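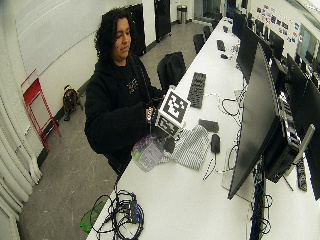 Su-bin Han wrote back that the colour names should stay as people spoke them, so "sorta teal" is in there as is. Fine by me.

Carnthorpe Colour Names, README

3000 rows, one name per row. Collected in Wilville and Arnton, November. 124 speakers, mostly adults.

Files
names.csv - speaker id, swatch no., what they said
swatches.csv - the 20 swatches, printed on matte card
notes.txt - read this frist

Known problems: swatch 19 faded in the Arnton set, greys unreliable. Spelling is Canadian thoughout, don't "fix" it.

Corrections to Kyung-hwa Joo.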